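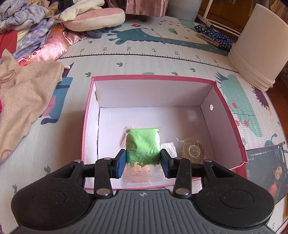
4.2 Small materials and the shared box

Modeling clay was the hardest material to place in any of our categories. It is sold by color, stored in soft packets, and used in amounts much smaller than a packet. In the 880 tidying episodes coded for this study, clay was moved in 136, and in most of those it was moved more than once before the floor was clear. Blocks, cars and dolls went to a fixed place and stayed there. Clay went to whatever open container was closest.

We use the term "shared box" for a container that has no assigned contents. It is usually a cardboard box kept after a purchase, with its top open, standing on the floor or on the play mat itself. Families in the Prellcombe group often kept one shared box for the whole play area. Families in the Cordeiro group had lidded bins as well, but the bins were used for larger toys, and the clay still ended up in cardboard. Talpur saw the same pattern in the February pilot and took it as a sign that parents see clay as a supply, something closer to tape or paper than to a toy.

Tape is a useful case for comparison. A roll of tape has no place of its own in a play area, yet it was often found with the clay, either in the box or next to it. Parents said they used it to close torn packets or to mend the box. One mother told us, "If I put the tape away in the kitchen, I will need it in here five minutes later." Clothing was a second kind of visitor. It was set down at the side of the mat and left until the toys were finished, even when it took up space that was needed for sorting.

The order of work differed between homes, but two ways of starting were common. In the first, the adult pulled all the packets into one pile and then filled the box from the pile. In the second, packets went in one at a time from wherever they lay. The first way took longer to begin and produced fewer packets left behind. It also made it easier to see which colors were missing, and some children took this up as a game. Both ways lead to a middle state in which part of the clay is in the box and part is on the mat (Figure 6). We coded this state as "split," and it is the one in which other objects are most likely to be added to the box by mistake.

Figure 6. A split state: clay packets inside the pink cardboard box and in a pile beside it on the play mat, with a blue toy bolt and nut in the foreground.
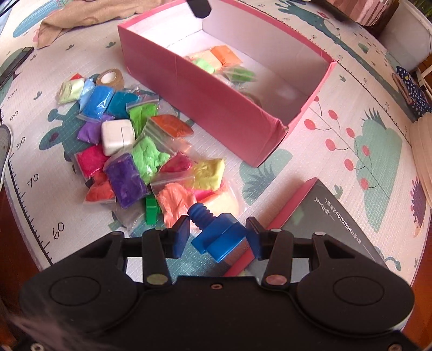

Objects added in the split state were mostly hard plastic pieces from other sets. Of the 2041 single placements in the coded material, 100 were later reversed, and the typical reversal was a hard piece taken back out of a box of soft ones. Nyitrai's interviews give some reasons. Hard pieces press into the packets, and a packet with a weak seal can open at the zip. Parents also disliked having to search under the clay for a part that a child wanted at once.

Color had less effect than we had expected. Only a few families kept greens with greens or separated pale packets from dark ones. Where the packets were clear, parents said that they could find a color by looking down into the box, so sorting was extra work. The Iltatico storage guide, which we gave to half of the families, recommends one tray per color group. Most of those families tried it for a few days and then went back to the shared box.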